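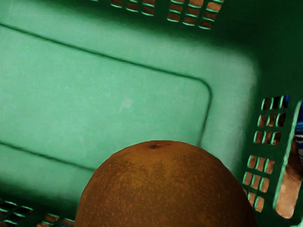
Round brown fruit in a green plastic basket

Kiwis stay hard for weeks, then wrinkle. Storage problem?
Posted by Jeptoo Ndung'u, June 29, 2020

I buy kiwis by the bag at the market in Cindstead. They go straight into the refrigerator at 2 °C and stay hard for weeks. The ones I leave on the counter soften unevenly and the skin wrinkles near the stem end. Is there a storage method that gives predictable ripening? I eat one a day and do not want the whole bag ready at once.

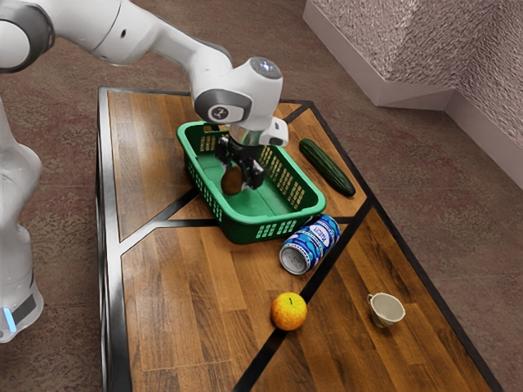
Replies

Caroline Mbwambo
Kiwis are picked hard and need ethylene to soften. At 2 °C the process is very slow, so what you see is normal. Work in batches:

Keep the main supply cold, in a perforated bag, away from apples and bananas.
Move 5 at a time to a paper bag with one ripe apple. Fold the top over and leave it at room temperature.
Check daily by pressing lightly near the stem end. When the flesh gives slightly, return the batch to the refrigerator and start the next one.

Wrinkling is water loss. Dry air causes most of it – mine shriveled every August until I moved them away from the window. Do not wash them before storage.

Yeshi Assefa
just put them in a bowl with bananas. works for me

Rehema Mohamedi
The bananas will work, but all of the fruit in the bowl ripens together, and the original poster wants to avoid that. I agree with the batch method. One addition: check the humidity setting on the crisper drawer. On my Urkent the slider was fully open and the kiwis lost firmness and weight. With the vent closed they keep much better. Remove any soft or bruised fruit first – it gives off ethylene and will start the others early.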